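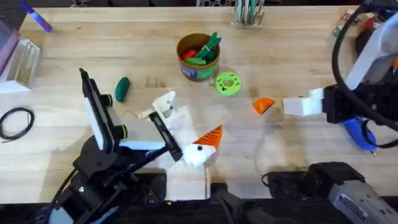
4.2 What the brochures leave out

The resort town of Serketti sells itself on its promenade. Of the 41 brochures in our sample, all but 3 put it on the cover, and most of those show it at sunset with no one on it. Visitors who arrive in high season and find several thousand other people enjoying the emptiness tend to mention this in their reviews.

We coded each brochure for the claims it made about beaches, food, walking, nightlife and what the local tourist office calls "atmosphere." The last category gave us trouble. Two coders could agree on whether a text promised a beach, but atmosphere was claimed on behalf of the harbor, the old cinema, a parking garage with a view, and in one case the wind. Following Harms, we kept the category and lowered our expectations of it.

Distance proved easier to check. Brochures for Serketti place the hill village of Ilitz "a short stroll" from the seafront. The first author walked it on 17th August, carrying water and a copy of the brochure, and would describe the stroll as uphill. Guests who had read the phrase before booking rated the walk lower than guests who had simply been pointed at the hill by a hotel clerk. The second group also stayed longer in the village and bought more cheese.

Figure 4. Share of brochures making each type of claim, by year of printing. Atmosphere is plotted separately for reasons given in the text.

As Figure 4 shows, promises of quiet rise steadily over the period, and so do promises of nightlife. A third of the later brochures make both on the same page. We asked Carola Harms, who wrote copy for the Dumano hotel group for 20 years, how this was meant to work. Her answer was that the quiet was for the person paying and the nightlife was for whoever they were bringing along.

None of the guests we interviewed claimed to have believed a brochure in full. Jana Stüber's earlier interviews in Diekmann found much the same thing among ski visitors, who discounted snow depths as a matter of habit and were still annoyed by the result. Our respondents were more forgiving in October, when rooms were 30 percent cheaper and the promenade was, for several hours a day, as empty as advertised. We return to these off-season visitors in Section 5, along with the question of the wind.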